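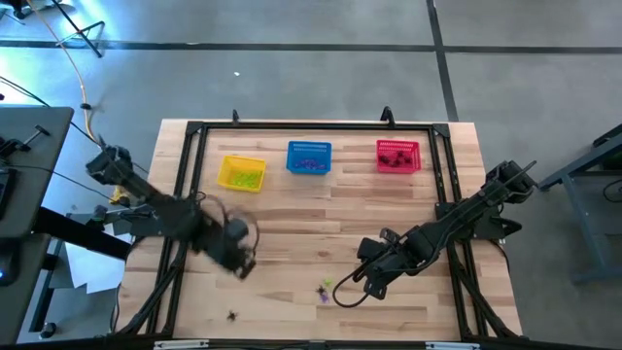
Ezequiel Campos wants me to sign off on a second two-arm station before the end of the quarter, and I've had the quote from Plalitz open in a tab since Monday. I keep closing it.

I run the money side of a small shop that sorts and kits little plastic parts. For now the arms work on toy spiders, which go in baskets by color. Purple in blue, black in red, green in yellow. I have no quarrel with the spiders. My quarrel is with the spreadsheet.

The quote says 2,000 a month on a lease, arms and frame included. Sounds tidy. Then you read down. The spare finger sets are 465 each, and Plalitz "recommends" we keep 2 on the shelf. Cables are extra. The table is extra. Setup is billed at 40 an hour with no cap, and I remember how setup went in February.
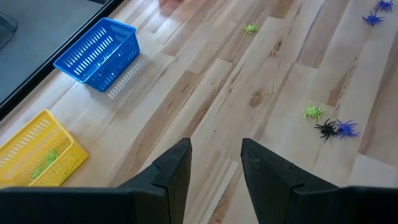
My other problem is the word "throughput." Every vendor has a number for it and I have yet to meet one who will say what was on the table when they got it. Legs are awkward. A spider lying by itself is one job, and a spider touching two others is a different job, and I want to pay for the second kind. Jerome Panganiban asked Sketeck about this on a call and got a slide deck back. Fine deck. No answer in it.

Honeylyn Javier thinks I'm being cheap. She says a second station lets us change baskets and parts on one while the other keeps going, and I'll admit that's the best argument I've heard — better than anything in the brochure. But it's an argument for planning the week better, too, and that costs us a whiteboard.

So before I sign anything, I want:

A price for setup with a ceiling on it.

A trial using our parts, in clumps, with our people watching.
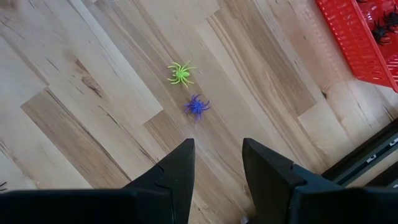
A written list of what wears out, and what we pay when it does.

A way out of the lease that doesn't need a lawyer.

Ezequiel has sent all four to Plalitz. The quote runs out on 18th July and I'm not going to be rushed by it. Quotes get reissued. If they won't put a ceiling on setup, we stay with one station and I'll look at this again when the budget reopens.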